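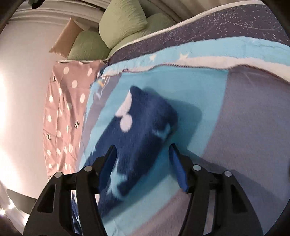

Ginesbridge Records Desk

Jury summons received after moving to another county

I received a summons for jury service at the Cavden courthouse, forwarded from my former address. I moved to Ginesbridge in May and have since registered to vote there. The summons states that failure to appear may result in a fine of up to $300. Am I still required to report, and to whom should the change of residence be reported?

Posted Fri 6 September

Vovus

You should not disregard the summons. In most states a juror must reside in the county where the court sits, and a person who has moved away is disqualified from serving there. The disqualification does not take effect until the court has been told. Complete the questionnaire attached to the summons, mark the box for change of residence, and return it to the jury office with a copy of a document showing the new address – a lease, a utility bill or a current driver's license is normally accepted.

Keep a copy of everything sent. If no written release has arrived 2 business days before the reporting date, telephone the clerk and ask that the excusal be confirmed. Your name may also be drawn in the new county, and an excusal from the first court does not carry over to the second.

Ogura

They never follow up on these. I threw mine out and heard nothing.

Cavden Court User

The preceding reply should not be relied upon. Enforcement differs from one court to another, and a judge may order a person who failed to appear to explain the absence in open court. A neighbor of mine received such an order 11 weeks after the missed date and paid $400 in that county. The form itself takes a few minutes to complete. Please check the back of the summons for the mailing address of the jury office, as it may differ from that of the courthouse.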